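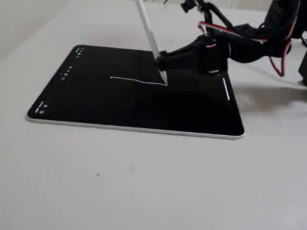
最終更新:2月

Luik スタイラス/Dullby タブレット 筆記セット

製品概要

Luikは、Dullbyタブレット専用の白い細身のスタイラスである。Dullby本体と組み合わせた筆記セットとして、Zarierが取り扱う。スタイラス単品での注文も可能だが、Dullby以外の端末での動作は確認していない。

対象とする用途は、線画、図面への書き込み、手書きメモ、記号や数式の筆記である。彩色を主とする用途では、筆圧の段階よりも画面の色域が問題になることが多く、本セットは推奨構成に含めていない。

標準のノートアプリとしてSorerを使用する。Sorerは黒地のキャンバスと白地のキャンバスを切り替えられ、本ページの説明は黒地に白の細線を引く設定を前提とする。白地で使用する場合、後述の線幅の目安は一段細い側に読み替えること。

主な仕様

スタイラス(Luik)
外装色:白
形状:円筒形、後端は丸み付き
先端:交換式
替え芯:4本付属
検出方式:アクティブ方式
傾き検出:対応
側面ボタン:なし
充電:付属ケーブルによる有線充電

タブレット(Dullby)
前面:黒、光沢
外周:薄型の銀色フレーム、角は丸み付き
質量:445 g(ケースを含まない)
画面更新:60 Hz
筆記面:ガラス

Sorer
キャンバス:黒地/白地
線の種類:均一線、筆圧可変線、破線
書き出し:PDF、PNG、SVG
ストローク記録:時刻付き座標列をCSVで書き出し可能

スタイラスの質量は、芯の残量と製造時期による差があるため仕様値としては公開していない。重心の位置が必要な場合は、注文前に問い合わせフォームから照会されたい。

筆記特性

直線
均一線に設定した場合、画面中央から端に向けて引いた横線の太さは、速度によらず一定に保たれる。極端に遅い筆記では、手の震えや保持具の微振動がそのまま線に現れる。Sorerの補正機能を「弱」以上にすると目立たなくなるが、補正は始点と終点の位置を変えないため、線の傾きそのものは修正されない。水平が必要な線には定規機能を使う。

短い縦線
短い縦の画は、ペンを下ろした直後の検出が安定するかどうかで品質が決まる。先端が画面に触れてから動き出すまでの間が短すぎると、始点が欠ける場合がある。欠けが続くときは、Sorerの設定にある「接触判定」を「標準」から「早め」に変更する。「早め」では意図しない点が打たれやすくなるので、細かな点描を行うファイルとは設定を分けておくとよい。

曲線
弧や括弧のような短い曲線では、表示上の線がペン先にわずかに遅れて追従する。書き終えた時点で線は先端位置まで描画され、記録される座標に欠落はない。遅れの見え方は画面更新の周期に左右されるもので、スタイラス側の設定では変化しない。

傾き
傾き検出は、ペンを寝かせたときの線幅の変化に用いる。均一線では無効になる。ペンを急な角度で立てて使う場合も、ほぼ垂直の姿勢で使う場合も、検出自体は行われる。ただし垂直に近い姿勢では傾きの方向が定まりにくく、筆圧可変線で線幅が揺れることがある。この姿勢で長く筆記するときは均一線を選択する。

設置と使用条件

筆記面が水平になるよう、平らで硬い卓上に置く。天板の材質は問わないが、光沢のある天板では端末が滑ることがあるため、薄い滑り止めシートを敷く。シートは端末の外形より小さいものを選び、縁からはみ出さないようにする。はみ出した部分に手首や掌が当たると、端末が浮いて筆圧の値が変動する。

端末は利き手に合わせて斜めに置いてもよい。Sorerの画面回転を固定しておけば、端末の向きを変えてもキャンバスは回転しない。定規機能の水平は画面の横辺を基準としており、卓の縁には一致しない。

ケーブル類を画面の上に渡した状態では、掌の誤検出と同じ種類の誤入力が起きることがある。充電しながら筆記する場合は、ケーブルを画面の外側に逃がす。やむを得ず画面上を通すときは、Sorerの「ペン入力のみ」を有効にする。

照明は、光沢面への映り込みを避けて斜め後方から当てる。黒地のキャンバスでは天井灯の映り込みが白線と重なって見えるので、反射防止フィルムの使用も検討されたい。フィルムを貼ると芯の摩耗が早まる。
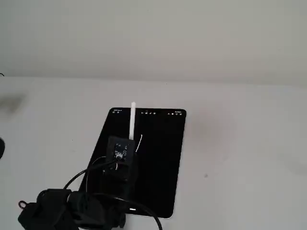
Žydrūnas Liepiņaから寄せられた使用報告では、黒地と白地を交互に使うより、黒地に固定して線幅を一つに決めたほうが、後から線の始点と終点を照合しやすかったという。芯については、先端が丸くなったと目で分かる前に線の始まりが鈍くなるので、見た目を交換の基準にしないほうがよいとのことだった。また、座標列の書き出しで複数のページを一度に選ぶとページの区切りが分かりにくく、ファイルを分ける設定が欲しいとの要望も受けている。

区切りの件については、Sorerの現行版で「ページごとに保存」を選択できる。初期状態では無効になっている。

芯の交換

芯は先端を指でつまみ、反時計回りに回して外す。工具は使わない。新しい芯は止まるまで時計回りに締め、そこからさらに力を加えない。締めすぎると先端のセンサーに常時荷重がかかり、画面に触れていない状態でも線が出ることがある。

交換の目安は次のいずれかに該当したときとする。

線の始点が繰り返し欠ける
先端の片側だけが平らになっている
ガラス面で引っかかる感触がある
芯と軸の間に隙間が見える

交換後は、Sorerの「ペンの調整」を一度実行する。調整中は画面の指示点以外に触れないこと。調整値は端末側に保存されるため、同じスタイラスを別のDullbyで使うときは、その端末でも調整を行う。

保持具で使用する場合の注意

Luikの軸はクランプや治具で保持できるが、軸を挟む力が強いと外装に跡が残る。先端の直上を挟む場合は、芯の付け根に力がかからない位置を選ぶ。軸の中ほどより上だけを露出させて箱形のホルダーに収める使い方では、芯の交換時に軸ごと抜く必要があるため、ホルダー側に抜き代を設けておく。

先端をガラスに押し当てる荷重は、筆圧表示が中央付近になる程度を上限とする。表示が最大のまま動かない状態で線を引き続けると、芯の摩耗とガラス面の微細な傷の原因になる。金属製の保持具を用いるときは、画面に接する可能性のある角に保護材を貼る。

清掃と保管

画面は乾いた柔らかい布で拭く。指紋が残る場合は、水を含ませて固く絞った布を使い、その後に乾拭きする。溶剤、研磨剤入りの洗浄剤は使用しない。スタイラスの軸も同様とし、先端部に水分を入れない。

黒い画面では細かな埃が線の途切れに見えることがある。線が欠けて見えるときは、拡大表示で確認してから清掃する。拡大しても欠けが残る場合は記録上の欠けであり、芯または接触判定の設定を確認する。

スタイラスは横置きで保管する。先端を下にして筆立てに入れると芯が傾いて摩耗し、筆記時に軸のがたつきとして感じられるようになる。長期間使わない場合は、タブレット、スタイラスとも満充電を避けて保管する。

同梱品

Dullbyタブレット本体
Luikスタイラス
替え芯
充電ケーブル
画面拭き
保証書

滑り止めシート、反射防止フィルム、ケースは別売である。

価格と注文

替え芯の追加セットは3000円(税込)。筆記セット本体の価格は、数量と保証条件により異なるため見積もりとする。見積もり依頼の際は、使用するキャンバスの色、座標列の書き出しの要否、設置場所の照明条件を記入欄に添えること。

初期不良の受付は、到着後に外装、画面、ペン入力の順に確認したうえで、注文番号を添えて連絡する。ペン入力の確認には新規の黒地キャンバスを用い、横線と短い縦線をそれぞれ画面の中央と端に引く。症状が出たページはSorerの形式のまま送付すること。画像に書き出したものからはストロークの時刻が読み取れず、調査に使用できない。

問い合わせ先:Zarier 機器販売窓口
担当:Raimonds Kazlauskienė

関連ページ
Luik 替え芯 交換手順
Sorer 座標列の書式
Dullby 反射防止フィルム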